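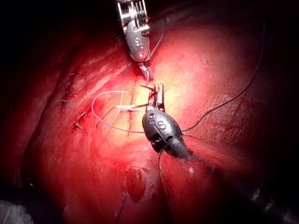
Vol. 2, p. 1,434

Suturing demonstrations (robot learning)

Suturing demonstrations are recorded examples of surgical stitching gathered to train a learning system. A human operator controls the instruments, and the system is later trained to predict the operator's motions from the camera views. The examples are usually called episodes.

Collection

In the method set out in the Stitcombe protocol, an operator works two instruments from a console. Video is stored together with the position of each arm and the opening of each set of jaws. An episode covers a single subtask, such as picking up the needle, passing it through the tissue, or tying the knot. Thread is the hardest part of the work to record well. It bends, crosses itself and slips behind the instruments, and a loop laid on the tissue may be only partly visible from any one camera. For this reason the protocol calls for close views as well as a fixed one.

Failed attempts are kept. A dropped needle followed by a second grasp is labeled as a recovery — not as an error — and stays in the training set.
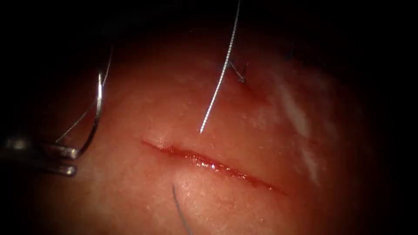

Curved needle held in the gripper jaws, to the left of an open incision.

Labeling

Reviewers mark the start and end of each subtask and note which arm holds the needle. The Kozan scheme, published on 28 April 2022, uses 21 labels, two of them reserved for thread handling. Daltum, an earlier scheme, had no separate label for regrasping, and collections made under it must be reviewed again before the two can be combined.

Limitations

Examples from one operator tend to carry that person's habits, including needle angle and the length of the cut tails. Bright reflections from moist tissue can hide a thin strand, and the dark outer parts of the view hold little usable detail.

See also: Kozan scheme; Plellona archive; Teleoperation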